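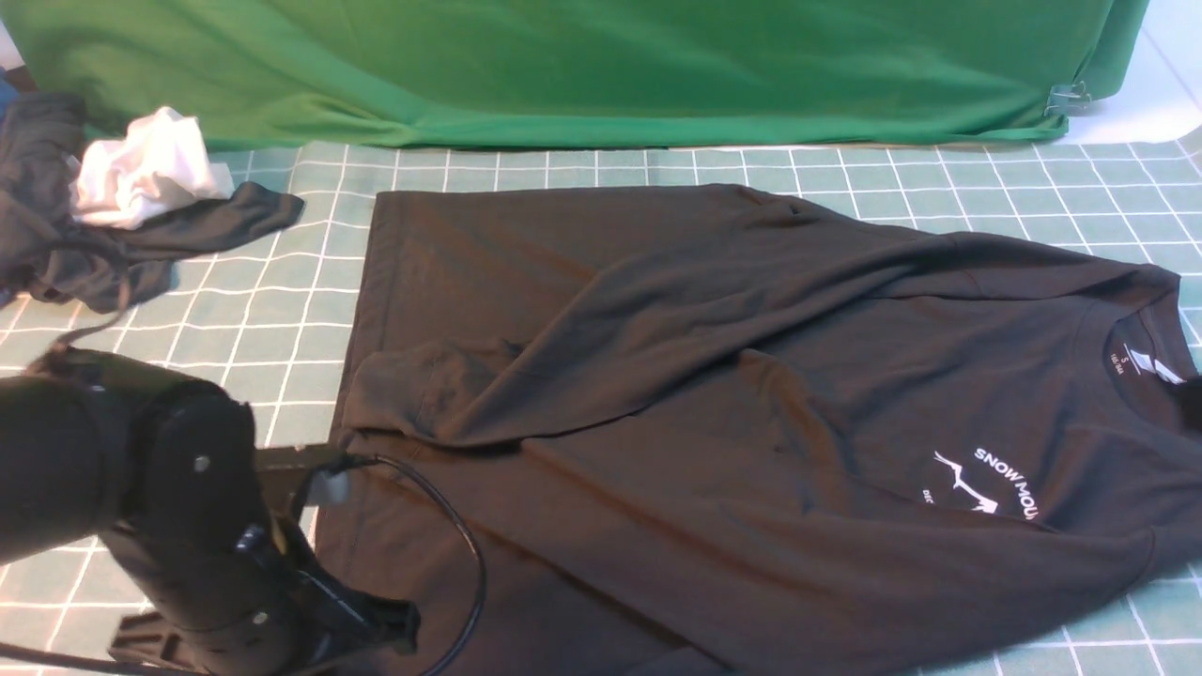

Erari gridded work mat in pale teal, with a long-sleeved tee laid out on it.

Home > Laundry & Sewing > Work Surfaces > Mats

Erari Gridded Work Mat, Pale Teal

The Erari is a flat work surface for folding, measuring, marking and cutting fabric. It is supplied by Jorthorpe and is intended for benches and tables that do not have a suitable surface of their own. The printed side carries a grid of white lines on a pale teal ground. The reverse is plain and may be used as a second cutting face.

Surface and grid

The grid is printed before the top layer is sealed, so the lines sit under the wearing surface. Teal was selected over the darker green of the earlier Eide mat for contrast with black and navy garments, where hems, cuffs and side seams have to be found by eye. White and cream fabrics also read clearly against it, although the grid lines themselves are less distinct beside a white edge.

The surface has a fine matte texture. Cotton jersey holds its position when smoothed out by hand and can still be dragged square without lifting. Slippery linings and some technical shells will creep on any mat of this type and should be weighted at the corners.

Use for garment folding

Lay the garment face up with the collar parallel to a grid line. Clear any sleeve lying across the body first, then pull out cuffs that have tucked under. Smooth from the centre of the chest toward the side seams. Fold each side in to the same grid line, bring the sleeves down along the fold, and turn the hem up to the collar in two or three passes depending on shelf depth.

Adult tops may overhang the mat at the hem or along one side. Overhang does not affect the fold provided the collar and both shoulder points are on the grid. For long coats and full-length trousers, two mats can be butted together. The edges are trimmed square and the grid continues across the join.

Printed garments should be folded with the chest print on a flat panel. Do not leave a crease across a screen print or heat transfer under a weight for extended periods.

Use for cutting

The mat is suitable for rotary cutters and fixed-blade craft knives. It is rated by Jorthorpe for up to 3,000 straight passes per side with a sharp blade at normal hand pressure. Dull blades shorten this considerably. Serrated, heated and powered cutters must not be used. Scoring is normal in service — rotate the mat end for end every few weeks to spread the wear.

Specifications

Stock code: JT 236
Colour: pale teal, white grid
Finish: matte, textured
Reverse: plain
Supplied: flat, edge-protected
Warranty: 5 years against delamination
Carton quantity: 10

Fitting

The mat is not adhesive and needs no fixing on a level bench. Where it must not move, use Trovex corner clips (sold separately), which grip the edge of the mat and screw to the bench top. The clips stand slightly proud of the surface and should be kept clear of the cutting line. Do not glue the mat down. Differential expansion will cause it to bow.

Care

Wipe with a damp cloth and mild detergent. Lint and short fibres collect in cut marks and are best lifted with a stiff nylon brush, working along the scores. Tailor's chalk comes off dry. Wax pencil and permanent marker may leave a stain.

Do not iron on the mat or place hot appliances on it. Do not store in a vehicle or in direct sun. A mat that has curled can usually be recovered by laying it flat under an even load overnight in a warm room. Mats that have been folded will retain the crease and are not covered by the warranty.

Ordering

Single mats ship flat in a rigid sleeve. Carton orders are palletised and may be sent separately from other items on the same order. Replacement Eide mats in dark green remain available until existing stock is cleared. The Eide grid uses a different line spacing and will not align with the Erari, so the two should not be joined on one bench.

Tagged: folding, fabric cutting, mats, bench accessories

This site uses cookies to remember your cart and measure page visits. By continuing to browse you agree to our use of cookies. Accept | Manage settings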